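4.2 Primeira ligação do dispensador de etiquetas Nimri

Antes de começar, confirme que o dispensador está assente numa superfície plana e que o interruptor traseiro se encontra na posição 0. O rolo de etiquetas é fornecido em separado.

1. Abra a tampa superior puxando a patilha do lado esquerdo.
2. Retire a espuma de transporte e guarde-a. Vai precisar dela se enviar o aparelho para assistência.
3. Coloque o rolo no eixo com as etiquetas viradas para cima. A largura máxima admitida é de 41 mm.
4. Passe a ponta do papel por baixo da barra-guia e puxe até sobressair 3 cm na saída frontal.
5. Feche a tampa até ouvir um estalido.
6. Ligue o cabo de alimentação e só depois o interruptor traseiro. O indicador fica laranja e passa a verde ao fim de 5 segundos.

Nota: se o indicador continuar laranja, abra e volte a fechar a tampa. Na maioria dos casos o papel ficou fora da barra-guia.

CUIDADO: a lâmina de corte está exposta quando a tampa se encontra aberta. Não introduza os dedos na saída frontal.

4.3 Criar uma etiqueta de produto

Cada rolo Clarcombe de formato normal tem 400 etiquetas. O contador não é reposto automaticamente quando se troca o rolo.

1. Prima MENU e escolha Produtos > Novo.
2. Escreva o nome do artigo. Os acentos e a cedilha obtêm-se mantendo premida a tecla da letra.
3. Indique o preço e a unidade de venda (peça ou quilo).
4. Em Validade, introduza o número de dias. A data é calculada a partir do relógio interno; ver 3.1 para o acertar.
5. Prima GUARDAR e depois TESTE. Sai uma etiqueta sem código de barras.

Para os artigos vendidos à peça, como os pães pequenos, deixe o campo Tara a zero.

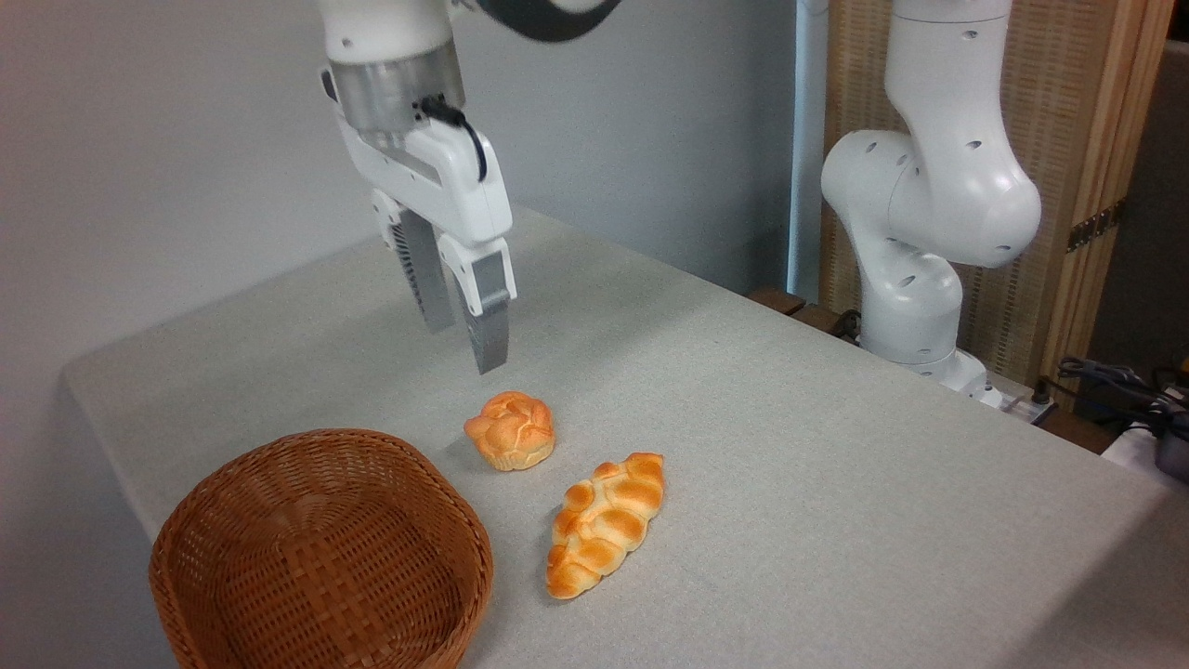
Fig. 7. Dois pães artificiais sobre o tampo.

Nota: os artigos criados no modelo Fleta podem ser importados pela porta USB, mas os preços por quilo têm de ser introduzidos de novo.

4.4 Trocar o rolo

1. Desligue o interruptor traseiro.
2. Abra a tampa e retire o núcleo de cartão.
3. Repita os passos 3 a 5 da secção 4.2.
4. Ligue o aparelho e reponha o contador em MENU > Papel > Repor.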